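From: Marina Tsoukalas
To: Jekcombe Stitch & Swap list
Date: 9/1/25
Subject: Re: [jekcombe-stitch] old tablecloths, worth keeping?

Zoi Sotiropoulos wrote:
> Hi all, I've been clearing out Mum's linen press and there's a pile of
> tablecloths in there, mostly florals, a few with stains that look like
> they've been there since the seventies. Is it worth trying to wash them
> or should I just cut them up for rags? Also does anyone know if you can
> dye over a print? I've never dyed anything except a school shirt (by
> accident).
> Zoi

Hi Zoi,

Please don't cut them up yet! I went through the same thing when we emptied the house at Custholm and I still regret the ones I let go to the op shop without even unfolding them. My aunty asked after one of them at Christmas and I had to change the subject.

Washing first. I soak everything overnight in the laundry trough with a good scoop of oxygen bleach, in water as warm as the fabric will take, and I put a dinner plate on top so it all stays under. Tea and old gravy usually shift after 2 goes. Rust doesn't, you need lemon juice and salt and a sunny arvo on the line for that, and even then I've had a couple where I ended up with a paler brown mark and called it a day. Do check the dark colours with a damp hanky before you soak them with anything else. I learnt that with a red gingham, and Hicham El Sherbiny will tell you all about the pink tea towels because they were his.

On keeping versus cutting, I'm biased. I use mine every day, under the laptop, under the mending, under whatever the kids have got going. The light blue floral has turned out to be the favourite and it goes with absolutely nothing else in the house. 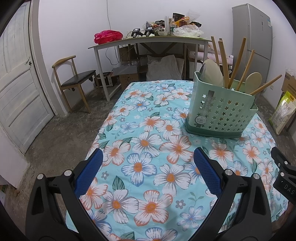 DYEING OVER A PRINT

You can, but the print will still show through, just darker and moodier. Cotton and linen take it nicely. Polyester blends mostly laugh at you – if you're not sure what you've got, snip a thread from the hem and burn it over the sink, and if it goes to a hard little bead it's got synthetic in it. Ifigeneia Margaritis did a yellow daisy one in navy back in June and it came out gorgeous, sort of like wallpaper at night. She used 400 grams of salt in the pot, which sounded mad to me, but she'd weighed the cloth and worked it out from the packet.

If there are any you really don't want, bring them to the next swap in the Femitz Road hall. Milovan is after backing fabric for a quilt and isn't fussy about stains as long as they're on the inside. I'd also love first look at anything with a crocheted edge, if that's not too cheeky.

Oh, and check the corners for initials! Mum's had her maiden name in chain stitch on 2 of them and none of us had ever noticed.

Cheers,
Marina

Recent messages in this list
Re: overlocker tension, going spare
Swap table roster
WANTED: wooden darning mushroom
Ververidis wool, anyone else's order late?
Re: Re: moths (again)

This archive uses cookies to remember your reading preferences. By continuing to browse you agree to their use.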